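Workshop Tips: Getting an Arm to Tidy Up After You

Readers of this page know my views on pegboard. This month's tips are for those of you with a robot arm on the bench and a planner that can thread a needle in simulation and can't find a pen on Tuesday's table. Most of them cost nothing. A couple cost me a gripper finger.

Plan the lift first. Everyone writes the approach, watches it work, and goes to lunch. Then the arm picks up a marker and drags it through the wall of the bin. Add a retreat waypoint straight up from every grasp, tall enough to clear the tallest thing you own, and let the planner worry about sideways motion from there.

Clear plastic tubs are murder on depth cameras. The sensor looks through the side, gets a bit of the contents and a bit of the table, and reports a tub shaped like a rumor. Don't argue with it. Fit a plain box model to the rim, pad it by 4 mm, and put that in the collision scene instead. Noreen Kakakhel spent most of January tuning filters for this before she measured the tub with a ruler.

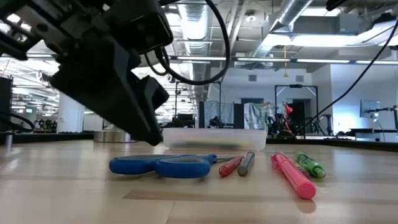 Photo: Birgit Böttcher / Rurklow

Blue scissors, two markers and two highlighters on blond wood make a decent test set, and you can raid any desk drawer for one. Scissors are the troublemaker. A grasp planner that only looks at the outline will happily choose the middle of a finger hole, where there is nothing to hold. Mask out the holes before you score candidates, or teach it to prefer the blades near the pivot.

Markers and highlighters are easier, though they roll. Close the fingers slowly and check the gripper width at the end. If it reads zero, you have caught air, and the code should say so out loud before it carries the air to the bin with great care and lets go.

Shiny bowls go in the collision scene too, as a fat cylinder. Your point cloud will have its own ideas about where the near side is.

Give the cable some room. Wrist cables don't exist in most robot models, so the planner thinks it may spin the last joint all day. Patricio Pereyra caps his at half a turn each way in the Virnov config, and I've copied him ever since a connector left my arm at some speed.

Re-look after every pick. One photo at the start and five picks from memory is a lovely demo until the first item nudges the second. A fresh detection takes my setup around 500 milliseconds, which I can spare.

Name your poses like a grown-up. "home2_new_OK" was mine. I don't know what it was OK for.

Log the failures with the camera frame attached, and keep 37 of them or so in a folder you replay whenever you change the detector. Irfan Kakakhel's folder is called "shame" and it catches more bugs than his unit tests.

Last one, for people sharing a bench: put the speed limit in the controller, where a stray launch file can't raise it. Tape over the slider if you have to. Blue painter's tape comes off clean.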